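Search this site... Go

Print | E-mail this page
Shares 37 | Comments 2

Speaker notes: "Who Watches the Footage?"
Police video and the people who have to sit through it
Tristby Public Library, evening session

Start slow. Let people find their chairs.

Thank Ritva Manninen for the invitation and for the coffee, in that order. I spent nine years as a public defender, so I'm used to rooms where half the people would rather be elsewhere.

First point: everyone loves a camera until it's time to watch the tape. The city of Fovham put body cameras on its patrol officers and announced a new age of openness. By November it had 548 hours of video waiting for review and one reviewer, Aslak Sandberg, who also handled parking appeals. (Pause. Somebody here has a parking appeal.)
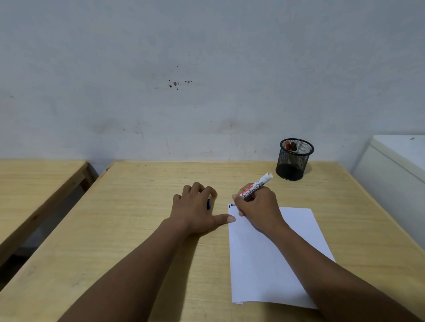

Second point: the Oltmanns stop. Theda Oltmanns was pulled over for a broken taillight and charged with resisting arrest. The written report said she "lunged." The video shows a woman reaching for her glove box after being told to get her registration. Both accounts went to the prosecutor. Only the report got read, being a page and a half.

Don't play the clip. Theda has asked that we not, and she has seen it enough. 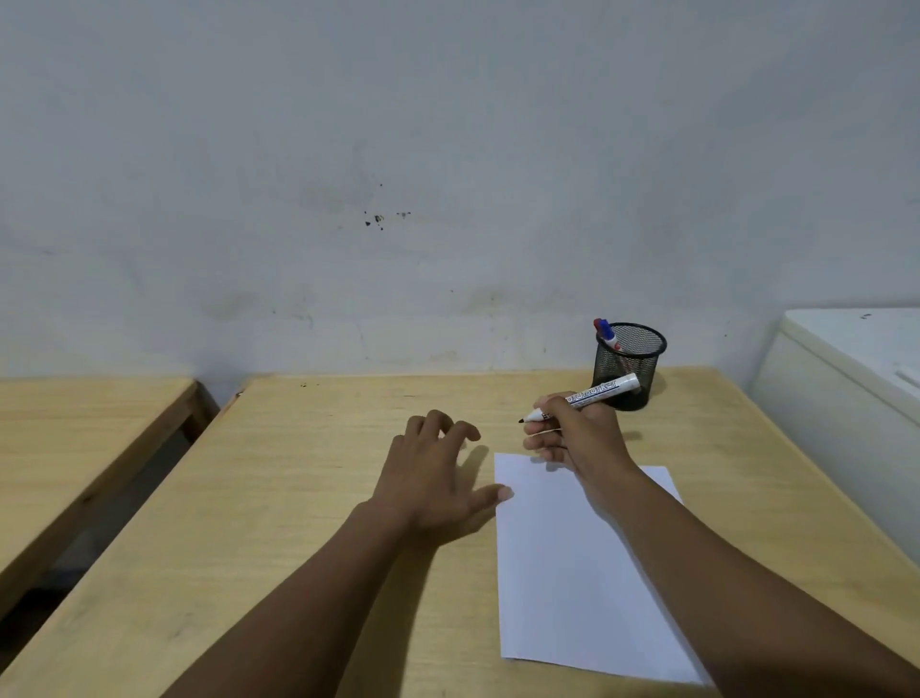

Her lawyer, Man-sik Seo, asked for the recording three times. The first reply said it didn't exist. The second said it existed but was private. The third was a bill for $742, which I have always thought of as progress. Charges dropped, no apology, taillight ticket upheld.

Third point: who gets to decide what counts as "relevant footage"? In Fovham it was Deputy Chief Ottmar Haberkorn, whose definition was narrow and seemed to get narrower near budget season. Go easy here. He may be in the audience. If he is, he gets the first question.
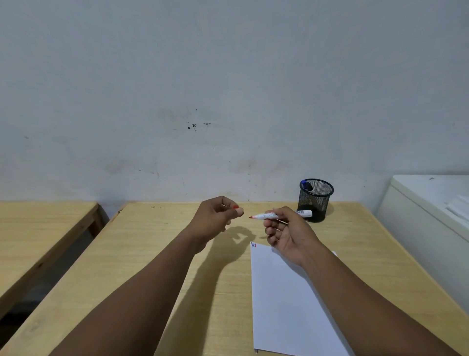
What I'd ask for, if anyone on the council is awake:

Set a deadline for release and attach a penalty to missing it.
Let defense lawyers see the full recording at no charge.
Put the review job outside the department, and hire more than one person for it.

If short on time, skip the retention schedule. If long on time, skip it anyway.

Questions until 8:30. The side door locks at 9.

Print | E-mail this page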